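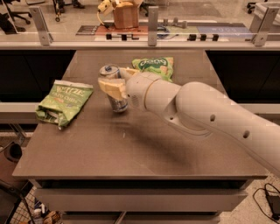 Yetunde Ogunleye would like to know when one of these things is going to do her washing-up, and whether she should bother buying new rubber gloves in the meantime. She wrote to us on a Friday, at ten past eleven at night, which we take to be the hour at which most people think hardest about washing-up. Our advice is to buy the gloves.

Hukard today publishes Not Yet, Nearly, its plain-English report on whether machines can manage ordinary chores at home and on the shop floor. The report will be free from October and runs to rather fewer pages than the last one, which several readers told us they had used to prop open a door.

For this edition we drew up a list of 315 chores, from wiping down a hob to facing up a shelf of soup, and asked households and shopkeepers which they would hand over tomorrow if they could. Some 569 people replied. Cleaning the oven won by a distance. Talking to customers came higher than shop owners might like to hear.

We then sorted the list into what a machine can do on its own, what it can do with a person standing close by looking worried, and what it should be kept away from for now. The middle group is much the largest. Vacuuming a clear floor is in the first group, and has been for years. Vacuuming a floor where a family lives is in the second, on account of the socks. 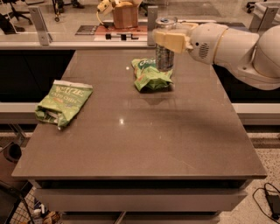

Clearing a table is still the chore we are asked about most, and it is a better test than it sounds. People do it while talking, with their minds on the next thing, and would be puzzled to be told there was any skill in it. A glass jar with a screw lid is the friendly end of the job: it has straight answers about where its sides are, and two flat pads can hold it upright round the middle. A crumpled snack bag is another matter. It has no fixed shape and no obvious place to take hold, and an open one may still have someone's supper in it. Our panel scored tins and jars well and soft packets badly, and gave a separate low mark for deciding what counts as rubbish.

Shops do a little better than homes. Shelves stay put, stock comes in known sizes and there is usually no dog. The report follows two trial schemes, Pedum for restocking after closing time and Dastar for sorting returned goods. Both did useful work. Both also needed a member of staff within shouting distance, and the staff concerned have asked us to point out that this was them.

The Okoro kitchen trial gets a chapter to itself. Its rule was simple: a chore counted as done only if the person who lived there did not do it again afterwards. By that measure, folding towels passed and loading the dishwasher failed, though the authors accept that in most homes loading the dishwasher fails whoever does it.

The report names 5 chores we expect to be handed over first, none of them the oven. It gives no date for the full household robot. We gave one in an earlier edition and would be grateful if readers stopped sending it back to us.

We have 300 printed copies for libraries, schools and anyone who prefers paper. Requests should come by post or email, with a note of how many are wanted. Interviews can be arranged on weekday mornings, after the kettle has been on.

Contact: Hukard press desk | © Hukard, all rights reserved | Back to top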